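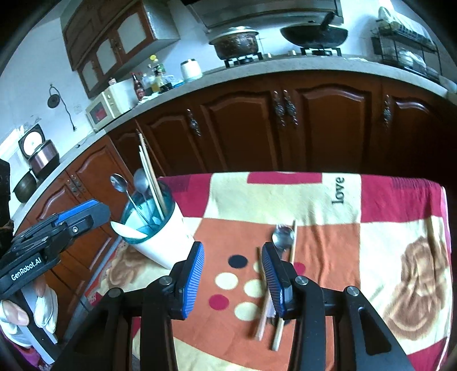

Courses > Robot Learning > Unit 2 > Handout: Collecting demonstrations by hand

Telemell Teaching Notes
Revised March 7, 2020

2.1 Two ways to demonstrate

In remote control the operator drives the arm itself, through a leader arm or a handset. Joint positions are recorded directly, but the operator feels little of the contact and works slowly. With a hand-held gripper the operator carries the tool to the task. Contact is felt through the handle, and no arm is needed on site. The path of the tool must then be recovered from the camera, and the arm may be unable to follow it.

2.2 Thin objects on cloth

Cutlery is a standard exercise. A chopstick lying on a tablecloth gives the fingers very little height to close on, and the cloth rucks if the tips press down. Approach with the finger gap across the stick. Close slowly, then lift straight up before turning towards the holder. A spoon is gripped at the handle. The bowl is curved and tends to roll out of flat pads.

Shiny metal and printed cloth both affect tracking. Keep some fixed background, such as cupboard doors, in view throughout.

2.3 Recording rules

Each student records 12 demonstrations with the hand-held tool and 12 by remote control. Limit each to 60 seconds. Start and finish with the fingers fully open. Failed grasps are kept and labelled as failed. Change the starting layout between recordings.

The Khalaf replay script rejects any path outside the arm's reach. If fewer than 70 per cent of your recordings pass, repeat the set.

Reading for next session: Unit 3, time alignment.

© Telemell 2020 | Contact | Back to top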